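Search questions, topics, people
Search

Folding T-shirts on a big shared table, which way is best?

Posted by Mpho Joubert

Hello everybody. In our workroom we have one big table covered with a greenish cloth, and there we fold the clothes after washing. The washing machine stands directly behind it, so in theory this should go very fast. In practice the table becomes full of other things, phones, papers, a game controller, and the clean shirts are pushed to the side and get new creases.

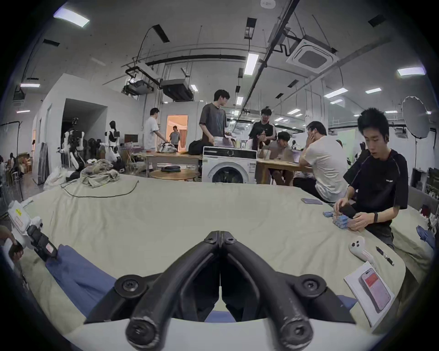
I have two problems. First, the cloth on the table moves together with the shirt when I pull the shirt flat. Second, my folded T-shirts do not have the same size, so the pile falls over when I carry it to the shelf. In December we had 24 shirts in one evening and I folded half of them again the next morning. Is it better to fold with the front up or with the front down? I am using the Zou shelf boxes, which are quite narrow, if this is important. Thank you in advance.

Virkia
1,328 posts

Front down, always. Put the shirt with the collar near to you and the hem away from you, and make it smooth with flat hands from the middle to the outside. Then fold one side to the middle, lay the sleeve back on itself, and do the same with the other side. After this you bring the hem toward the collar, but stop a little before it. Fold one more time and the front is on top when you turn it.
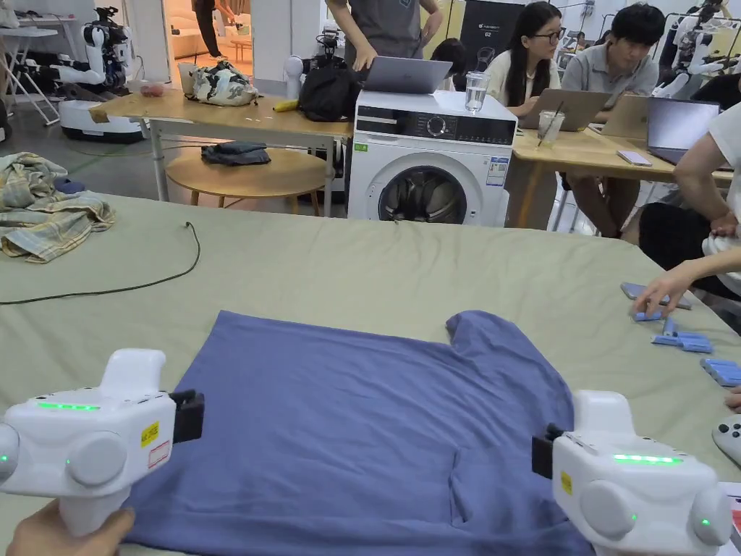
Blue T-shirt laid face down, collar toward the camera

For the same size I cut a piece of cardboard a little smaller than the box. I lay it on the back of the shirt under the collar and fold the sides over it, then pull it out before the last fold. Mine is 12 inches long, but please measure your own box first, I do not know the Zou ones.

For the cloth that moves, I would put a rubber mat for carpets under it, or fix the corners below the table with clips. Do not pull the shirt. If it has a crease, lift this part, shake it and put it down again. And make a rule that one half of the table is only for clothes. The phones can go in a tray.

Drornov

just roll them, no pile no problem

Lustora

I agree with Virkia about the cardboard, but I want to add that you should take the shirts out of the machine soon after it finishes. When they stay inside a long time the creases are already made, and no folding will help. Also thick shirts go at the bottom of the pile. For plaid shirts with buttons, close the top button and one in the middle before you turn them, otherwise the collar goes to one side.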